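5/7/26

Nosiven workshop, back bench. Glue and board notes, continuing from the last lot.

Second round of the corrugated test today. First round used the Plondiswood starch paste straight from the tub and the panels cupped overnight. Left edge lifted most. I had put it down to humidity but the offcuts from the same sheet, unglued, stayed flat on the same shelf, so it's the paste.

This time I cut it back with water until it ran off the brush in a thin string, and put it on with the foam roller. One coat, both faces, then pressed under the old door with the two paving blocks on top. Left for the morning. Panels came out with a slight bow along the long side, none across. Much better. You can still rock them on the bench with a fingertip if you press one corner.

Things I noticed while rolling:
The thin paste soaks in fast on the kraft side and hardly at all on the white side. On the white side it beads, then you get bare streaks.
The roller leaves a ridge where it stops. Run it off the edge onto scrap.
Edges want a second pass with the small brush.
Wash the roller straight away. Mine from last time is a rock and has gone in the bin.

Grain direction. I mixed it up on panel B and put both layers with the flutes running the same way. It folds like a book. Redid it with the flutes crossed and it's stiff enough to stand on edge by itself. Marked an arrow in pencil on every sheet before cutting from now on, on the side that ends up inside.

Brown paper. The Kohlhase roll is nearly finished. We've been using it for everything: table covering, patterns, wrapping the finished panels, wiping knives. It's good paper but it was bought as facing stock and we shouldn't be burning through it on tables. The price on the last invoice was 2,693 for the pallet, freight included, and freight was the ugly part of that. Esell do a lighter recycled kraft that would do for covering. I've asked them for a sample length. If it arrives before the weekend, please don't open it, I want to weigh a piece out of the wrapper and again after a night on the shelf.

For layout work I still think tape straight onto the paper beats pencil. You can read it from across the room, and it peels off if you go slowly and keep it low to the surface. Masking tape tears the face of the paper if it's left for more than a few days.

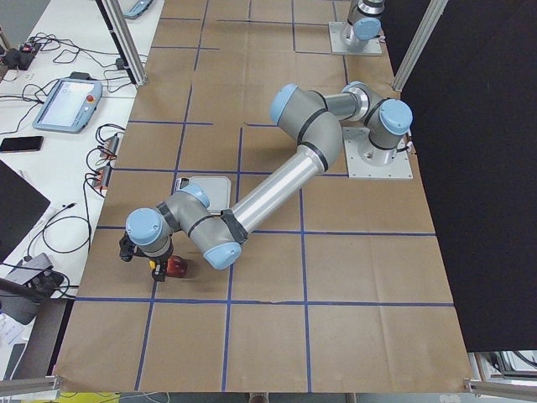

Large table, kraft covering, grid in blue tape.

Colour of the tape matters more than I expected. White gets lost under the bench light, and red is what we use to mark rejects. Blue reads well on brown.

Back to the panels. Squareness is poor on anything I cut freehand with the long knife. The steel rule creeps at the far end when you lean on the near end. Stuck a strip of fine sandpaper to the underside and it holds now, though it scuffs the white face, so rule goes on the waste side only. Blade changed after every full sheet. A dull one crushes the flutes before it cuts them and you get a rounded edge that won't take paste.

Tried two creasing methods for the folded corners:
1. Back of a butter knife along the rule, three light passes. Clean on single wall. On double wall the outer liner cracked on the fold.
2. Damp sponge along the line, wait a minute, then a bone folder. No cracking on either. Slower, and the line goes soft if you flood it.

Going with the sponge for double wall and the knife for the rest.

Sealing. One panel got the diluted PVA, one got shellac, one left bare. The PVA one went slightly tacky when I held it for a while with warm hands. Shellac is harder and darkened the kraft by a fair bit, closer to tea than honey. I like it but it won't suit the display boxes, which are supposed to match the old ones. The bare one has a grubby thumbprint on it already, mine.

Load. Laid the crossed panel over two trestles and stacked reams on it until I didn't like the look of it. It sagged in the middle and came most of the way back once the reams were off. There's a faint line across the underside where the liner wants to buckle. Haven't tested it to failure. Would rather do that with the next batch when there's more to spare.

The order from the November enquiry was for some 2,000 inserts, and if that ever comes good we can't roll them by hand. Worth working out a dipping tray or borrowing time on a proper gluer. Parking it.

To do:
Order foam sleeves, the dense ones.
Ask Plondiswood whether the paste has a preservative. The open tub smells a bit sour.
Find the other paving block, it's propping the side gate.
Cut the next batch with arrows marked first.
Leave panel C under the door until Monday and measure the bow again, same corner, same bench.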